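3.2 Surface wear in shared rooms

Floor and table finishes were rated at 33 sites managed by Keane and Skistier. Each site was visited once in May, and 200 surfaces were scored on the Varketti scale. 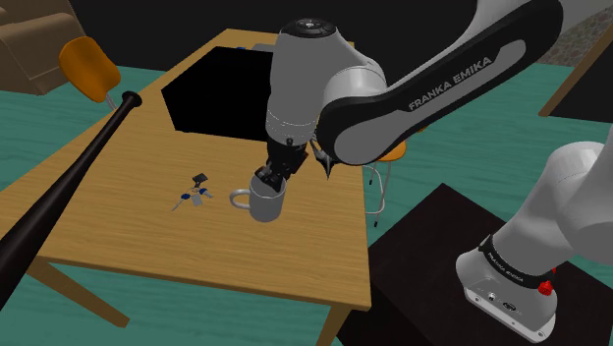
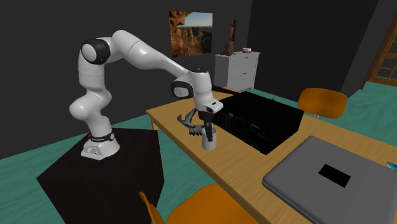
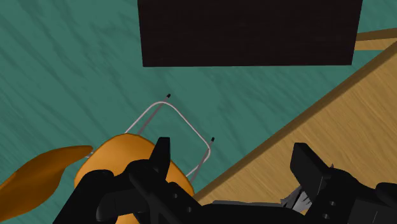 Figure 4. Rendered interiors: a light wooden table with a gray mug (first); a dark-walled room (second); a teal-green floor with darker streaks (third).

Scores fell fastest near doorways. Of the sites, 61 percent had no written cleaning schedule.

12 shares | 0 comments

Related items
Plusine floor care survey
Daylight and fading in reading rooms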